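Search this notebook
Search for: Go

January 8, 2022

Grip rig, back bench. Yao-tsung here till lunch, then just me.

Picking up the hang test on the Tsao bar sleeve. Load cell zeroed twice, drifted the first time becuase the cable was tight against the leg of the rack. Retaped it. Fine after that.

Dead hang, 200 lb total, bare bar. Sleeve crept at the left collar. Backed off, cleaned the knurl with the wire brush, went again - no creep. So that was chalk, not the collar. Should have cleaned it first, same note as in July.

Polla straps: did the short pair only. 3 pulls each side. Left strap stitching looks tired near the loop, want a second pair of eyes on it. Don't put these back in the bin with the good ones, they are on the hook by the door with a strip of tape on.

Fat grips - the Allamby ones slide on easy but they turn under load. Held for 74 seconds, then I gave up, forearms done, not the grip. Yao-tsung Chang wants them tried on the trap bar too. Not today.

Farmer's handles: welds ok. One end cap missing again. Ordered nothing yet, Jindbridge quote still sitting in the inbox, somebody answer it please.

Rack rows, wide hold: tried the pin 2 holes lower. Much better path for the elbow, shoulder stays quiet. Try it with the angled bar before we write it up as a movement. Needs a name as well.

To do
- new tape for the load cell cable, the cloth kind
- weigh the chain, the tag is wrong
- re-do rack rows with both heights on the same day, same person
- long straps
- ask Y-t where the small hex keys went

Numbers are in the sheet, tab is named "hangs new" and teh old tab is locked. Don't type in the old one.

Hands wrecked. Resuming with the long straps and the trap bar.
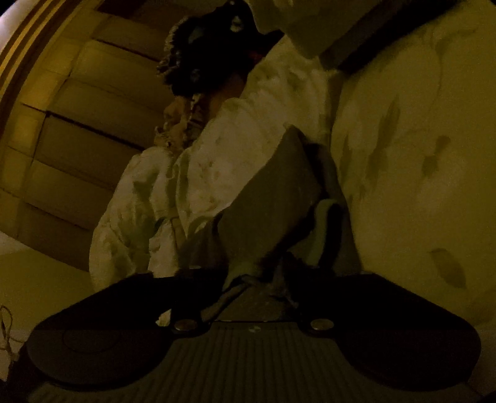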